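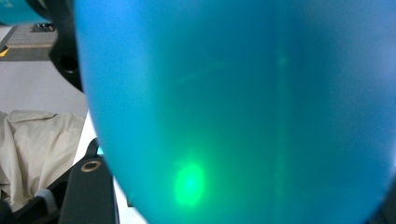
Figure 4-1. Green light seen against a blue translucent object.

4. Installing an outdoor light display

Read this section through once before unpacking the strings. It applies to the Plernholm controller with up to four light strings, mounted on the eaves, railings or hedges of a single house. Roof-ridge displays are covered in Section 6.

Revision 2025-07-02. Prepared by Kenta Nakajima, Lindqvist Seasonal Lighting. Electrical review by Tariq Ghumman.

4.1 Before you start

CAUTION: Do not install strings in rain, in high wind or after dark. Do not work from a ladder alone.

CAUTION: Connect the controller only to an outdoor outlet with ground-fault (GFCI) protection. If the outlet has no weatherproof cover, have one fitted before you continue.

Check that each string is marked for outdoor use. Indoor strings fit the same socket on the controller but are not sealed against water.

Plug each string in on the ground and leave it lit for 40 minutes. Replace any string that flickers, goes dark in sections or feels warm at the plug. Unplug it before handling it again.

4.2 Planning the layout

1. Measure the run along the eaves, then each railing and hedge. Write the lengths on a plain sheet of paper, with the outlet marked.

2. Draw the path of each string as a single line starting at the controller. Strings must not cross a walkway at ground level.

3. Allow slack at every corner. A string pulled tight around a gutter bend will work loose in the first frost.

4. Add up the bulb count. The controller supports 2,411 bulbs in total and 900 on any one string. These limits apply separately. A layout that meets one and exceeds the other will trip the internal breaker. 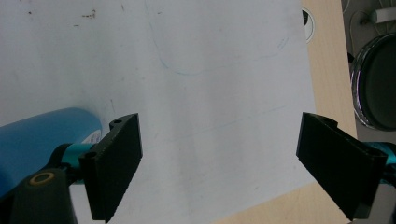

What happens if a string is longer than the run it is meant for?
Fold the extra length back along the same run and clip it down. Do not coil it behind the controller, and do not cut the string to fit.

4.3 Mounting the controller

1. Choose a wall position above the expected snow line and within reach of the outlet cord. Extension cords may be used between the controller and a string, but not between the outlet and the controller.

2. Hold the bracket against the wall with the arrow pointing up. Mark both holes.

3. Drill, insert the anchors and drive the screws until the bracket no longer moves. Do not overtighten on vinyl siding.

4. Hang the controller on the bracket and press down until the latch clicks. The sockets must face the ground.

5. Form a drip loop in each cord so that its lowest point hangs below the socket.

NOTE: Controllers sold under the Loststead name use the older bracket, which has three holes. The upper hole is not needed on brick.

4.4 Hanging the strings

1. Switch the controller off and unplug it.

2. Fit clips to the gutter or shingle edge along the full run. Use the Jadovo clip for gutters with a rolled lip. Standard clips slip on this profile.

3. Start at the controller end and work outward. Seat the cable, not the bulb, in each clip.

4. On hedges, lay the string over the outer growth and secure it with soft ties. Staples and nails must not be used anywhere on the string.

5. Fit the end cap. An open end socket lets water into the whole string.

6. Plug in the controller and switch on one string at a time.

If a string does not light, switch off, unplug the controller and check the fuse in the plug. If the fuse is sound, move the string to another socket. A string that fails in two sockets must be replaced.

4.5 Setting the timer

1. Hold SET until the hour flashes. Use the arrow keys to set the current time, then press SET.

2. Enter the on time and the off time in the same way.

3. Press MODE to choose steady, slow fade or chase.

The timer keeps its settings through a short power cut. After a longer one the display shows dashes and the times must be entered again. Some towns limit the hours for outdoor displays in December. Check local rules before choosing an off time past midnight.

4.6 Weekly check

Look over all cords in daylight with the power off. Tighten loose clips, clear leaves from the controller sockets and press TEST on the outlet. The outlet must cut power at once. If it does not, leave the display unplugged and call an electrician.

For removal and storage, see Section 7.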